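Hernesard Adds Hand-Guided Teaching to Its Datulby Disassembly Cell

SENEVIRATNE, 31 Dec 2021 - Hernesard today released version 2 of the control software for Datulby, its single-arm work cell for taking apart used desktop computers. The release lets an operator record a task by guiding the arm directly or by driving it from a remote console, with no written motion program.

In either mode the controller logs joint positions, gripper opening and wrist camera video on a shared clock at 40 samples per second. Recordings can be trimmed, labeled and replayed at reduced speed before they are passed to the training step. The operator can switch between hand guiding and remote control within a single recording.

Drive bays were chosen as the first target. Cases differ in layout between models, and carriers and latches must be approached at angles that are slow to program point by point. Hernesard has collected over 400 recordings at its Seneviratne site since May, covering 7 case layouts. Part of the set was made on a practice panel with slots and brackets, used to teach insertion and alignment apart from the rest of the job.

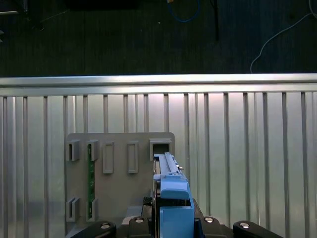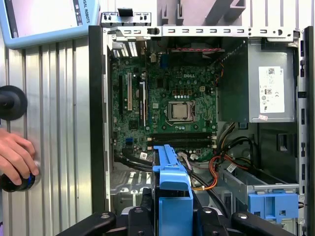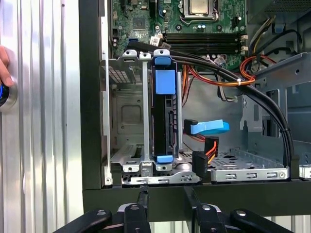
Wrist camera views from the Datulby cell: the gripper holding a blue part at the practice panel (first), and the gripper at open desktop towers (second and third).

Recordings are stored with the case layout, the teaching mode and an operator rating. Those rated as failed are kept and can be included in or left out of a training set.

The software also adds a force limit for hand guiding, set separately for each joint, and a hold function that keeps the gripper closed while the operator changes grip or moves to the console.

Version 2 is available to current Datulby customers as a download. Cells with the earlier wrist camera mount require the Terance adapter, sold separately.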